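How I get old marker off a whiteboard

I bought a secondhand board in September, 125 cm wide, and it came covered in somebody's sales plan. Months old, pink and green, totally baked on! My neighbor Dilek Ersoy walked me through this and I've done it twice now.

1. Dry wipe first. Get the dust off or you'll just make gray soup.

2. Scribble over the stains with a fresh dry erase marker. Yes, really. Go slow and cover every line, then wipe while it's still wet (the new ink loosens the old stuff). Small patches, maybe a hand wide.

3. Anything left gets rubbing alcohol on a soft cloth. Open a window. Let it sit a few seconds and rub in circles.

4. Rinse with plain water and dry it well. I skipped this the first time and my next notes came out all patchy.

Marker, tissues, a plate:
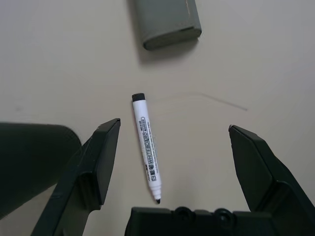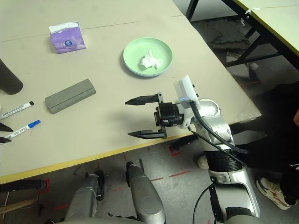

If you still see ghosts after all that, the coating is probably worn and more scrubbing will make it worse. Stay away from steel wool and scouring powder, please. Mine has one faint "66" in the corner that won't budge and I've stopped fighting it. For everyday use I wipe the board each night, and do the alcohol step every couple of weeks.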